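Week 5 handout: Returns handling at Tasareo

Read this before the seminar. Bring the shift table from last week.

Tasareo takes back shoes and slippers for several online shops. Until the change, a returns clerk opened each parcel, checked the pair, typed in a reason code and put the pair in a compartment. Arturo Piras, who ran the late shift, had 31 clerks on that job.

The firm then moved the placing and picking of pairs to grippers, one bay at a time. Checking stayed with people. Soft footwear was left until last, as plush and loose trimmings are harder to hold than a stiff sole.

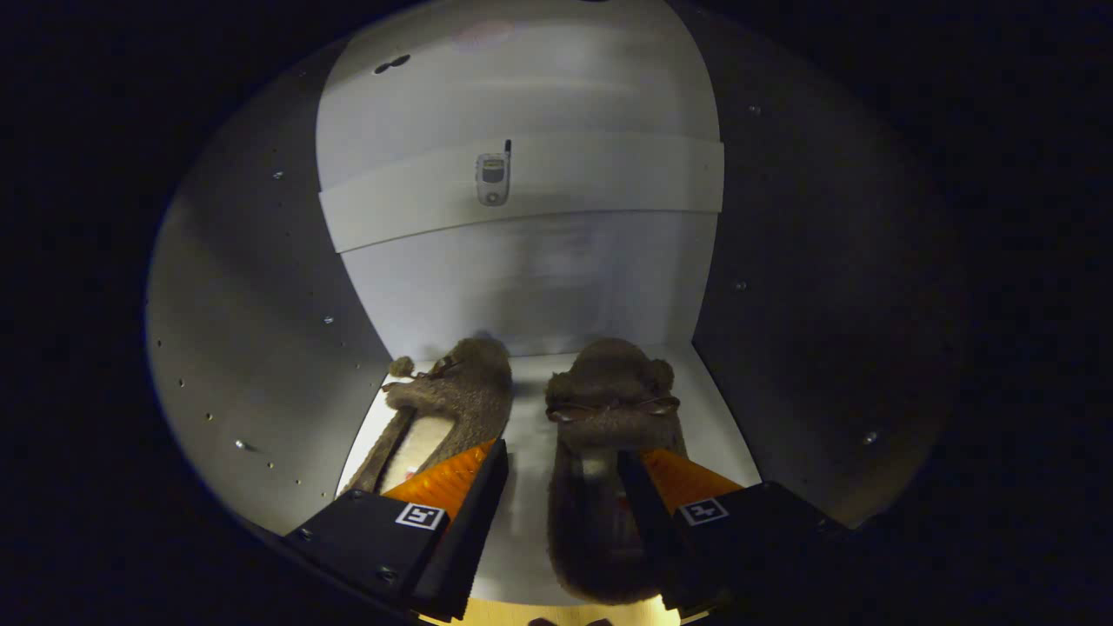
Eight clerks moved to exception handling, where they deal with pairs the system has put aside. The work is lighter on the back and shoulders, but there is more screen time and less walking about. Several said they missed setting their own pace - the queue now decides what comes next.

Pay is the open point. Exception handling was graded the same as the old job, although the training takes longer. Ronaldo Dagdag argued for a higher grade and the matter went to review in October.

For the seminar:
Which skills from the old job are still used, and which are not?
Who should decide the speed of the queue?
Compare with the Skalletti case, section 2 of the reader.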